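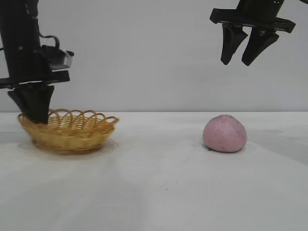 Basket swap at the Plonden branch library draws a full house

If you had stopped by the community room at the Plonden branch library any afternoon this September, you would have found the tables pulled together, the kettle on, and people leaning across one another to admire the handles, rims and lids of other people's baskets. The monthly household swap, which usually covers a bit of everything, gave its whole session over to baskets this time, and it was the busiest one yet. By closing time, 309 baskets had been signed in at the door, and most of them had gone home with somebody new.

Kedir Derese, who runs the swap with help from his neighbors on Shakya Street, said he had hoped for a decent turnout but had not expected to be out in the parking lot helping people unload.

"I thought we might fill the long wall," he said. "We filled the long wall and the stage and the windowsills, and then Chaltu started stacking them inside each other like teacups."

Chaltu Lencho was in charge of sorting, and she took it seriously. Bread baskets went by the door, laundry and log baskets along the back, picnic hampers up on the stage, and everything small and round on the tables in the middle, where people could pick them up and turn them over. The middle tables were where the crowd settled. There is something about a shallow basket with a looped edge that makes people of a certain age say, "My grandmother had one of those," and we must have heard it a dozen times before we had even taken our coats off.

Those scalloped baskets, the ones with open arches of cane running up and down all the way around the rim, turned out in good numbers, in every shade from pale straw to a deep toasted brown. Perrine Leblanc, who taught chair caning for many years and now mends baskets at her kitchen table, sat at the end of the row with a bowl of water, a pair of side cutters and a bundle of spare cane, and looked over anything that was put in front of her.

She told us the looped border is usually the first part to go. The sides are woven tight and the strands hold one another up, but each loop stands more or less on its own, and it catches on sleeves and drawer fronts and the corners of cupboards. A loop that has popped out of the weave can often be coaxed back in if the cane is dampened first and given a little time. A loop that has snapped needs a new piece, and she would sooner see people bring it to her than reach for the glue.

"Glue goes hard and cane wants to bend," she said. "You fix one loop and break the two on either side of it, and then you're cross with the basket, when the basket didn't do anything."

She had plenty of other advice, and she gave it freely to anyone who pulled up a chair. Dust a woven basket with a soft dry paintbrush, working along the strands. If it needs more than that, wipe it with a cloth wrung out well in plain warm water and let it dry in the shade with air moving around it. Keep it away from the radiator. If it has gone a bit lopsided, dampen it, push it gently back into shape, and leave a bowl of the right size sitting in it overnight. She would not be drawn on varnish – she said she had her opinions and that they were not fit for a library.

The swap works on a simple system. You bring a basket in, you get a paper token, and you can trade the token for any basket on the tables. People who come with nothing can still take one home for $2, and the money goes toward the room rental and the tea. Zixuan Luo kept the token box and said the only real disagreement of the day was over a picnic hamper with its leather straps still on, which was settled when the two parties discovered they lived on the same landing and agreed to share it.

Not everyone came to trade. Several people had brought a favorite along just to show it and talk about how they use it at home, and that turned into one of the nicest parts of the afternoon. We heard about a shallow basket that has held the mail by the same front door for three moves, and another that goes on the table every weekend with a cloth in it for rolls. One woman keeps her knitting in hers, a ball of wool at a time, and likes a low open rim for it so the yarn can run out freely while she works. A father with twin girls uses a row of them for soft toys and balls, low enough for the girls to reach in and, on a good evening, to tidy up for themselves.

Saron Ayele, who organizes the toddler hour that meets in the same room, was delighted to hear it. She took home an armful for the play corner and had already worked out what she would do with them. Her favorite game for the smallest children needs only one round basket and one soft ball, set down side by side on a clear table or a bit of bare floor. In goes the ball, out comes the ball, and they will do it over and over, far longer than any grown-up would. Woven sides are good for it, she said, as there is so much for little fingers to feel, although she runs her own hand around the inside of every basket first and snips off any end of cane that pokes.

"We've got plastic tubs and they're fine," she said. "But they look at a basket differently. They want to know what's in it, even when they've just watched me take everything out."

There was a small display, too, put together by the Paltano Weavers, a group that meets upriver and sent down a carload of work in progress. They had laid out the same round basket at several stages, from the bare spokes of the base through to the last loops of the border being tucked down into the side, and it was a lovely way to see how the thing grows. A number of people who had owned such a basket their whole lives said they had never understood where the loops began and ended. In many of the ones on show, each loop was simply the tail of an upright stake, bent over and pushed down beside its neighbor.

The weavers also had a sign-up sheet for a beginners' class, to be held in the same room if there is enough interest. The group can lend tools and will bring cane already soaked, and there is no need to have made anything before. At last look the sheet had gone over onto its back page, so we would say the interest is there.

Things wound down a little after four, when the light had started to go off the stage and the tea had run out for the second time. The baskets that had not found a home were packed up for the Curnent Road thrift store, which has promised to put them in the window. Three that were past mending went with Perrine Leblanc, who will strip them down for whatever sound cane she can save, and she seemed every bit as pleased with those as other people were with their hampers.

The next swap goes back to the usual mix of household things, with kitchenware especially welcome. Mr. Derese asks that people bring items clean and, if at all possible, not in the last half hour. Anyone with a basket in need of a loop or two can leave it at the library's front desk with a name and phone number tied to the handle – or to the rim, if there isn't a handle – and it will be passed along to Perrine Leblanc, who says she is in no hurry and hopes you aren't either.

We went home with one ourselves, in case you were wondering. It is a small round one, a bit darker on one side than the other, and so far it has held onions, then keys, then a sleeping kitten, and at the time of writing it is back to onions.

Last updated: September, 4:50 p.m.

Related items

Curnent Road thrift store extends its afternoon hours
Paltano Weavers to show new work at the river hall
Toddler hour at Plonden library adds a second session
Shakya Street neighbors plan a shared tool shed
What to do with a chair that has lost its seat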